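Nollside Place Setting Set

Version notes and data card

Summary

Nollside covers a single household task: laying one place setting on a serving tray. Each entry pairs a written instruction with the layout it asks for. The set holds over 1,000 instructions and 45 layouts. It is maintained by the Kusuma group at Hasbridge and uses the Multiline instruction format, with one step per line.

Items

plate: round, orange
glass: amber
fork: metal tines, colored handle
spoon: metal bowl, colored handle
tray: rectangular, gray, rounded corners, raised rim

Handle color is not used as a label. Instructions refer to cutlery by type only.

Layout rules

"Left" and "right" are given from the near edge of the table. In the default layout the plate goes left of center on the tray, with the fork and then the spoon to its right. Cutlery is parallel to the short sides, handles toward the near edge. The glass goes in the upper left corner of the tray. Layouts that place the fork left of the plate are stored under "alt" and should not be mixed with the default when scoring.

Items outside the tray rim are treated as not yet placed. Stationery left on the table is not part of any layout and has no label.
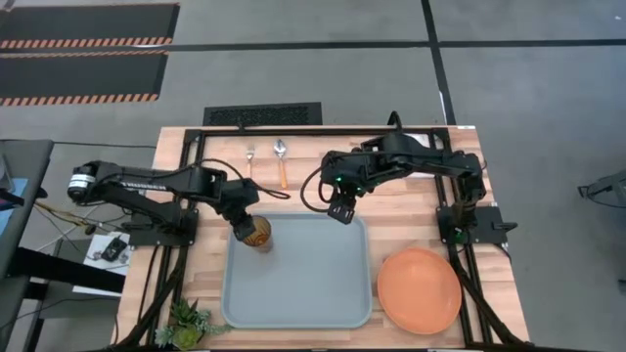
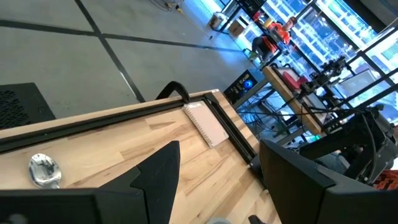
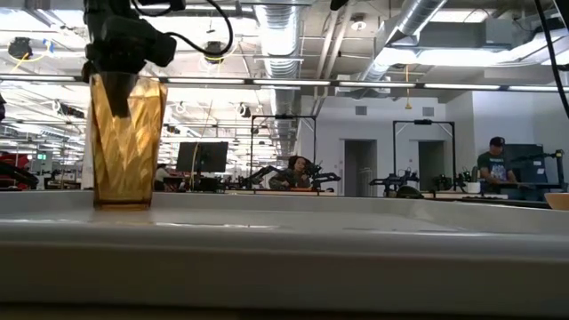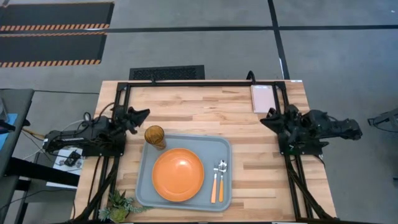

File structure

instructions.txt has one entry per block, with a blank line between blocks. layouts.csv has one row per item and 6 columns: layout, item, x, y, angle, group. Positions are in millimeters from the upper left corner of the tray. Angle is in degrees, and is left blank for the plate and the glass.

Known problems

100 instructions use "cup" where the item is the glass. They were kept as written. Spoon angle was entered with the wrong sign in the first release; replace any older copy of layouts.csv before use.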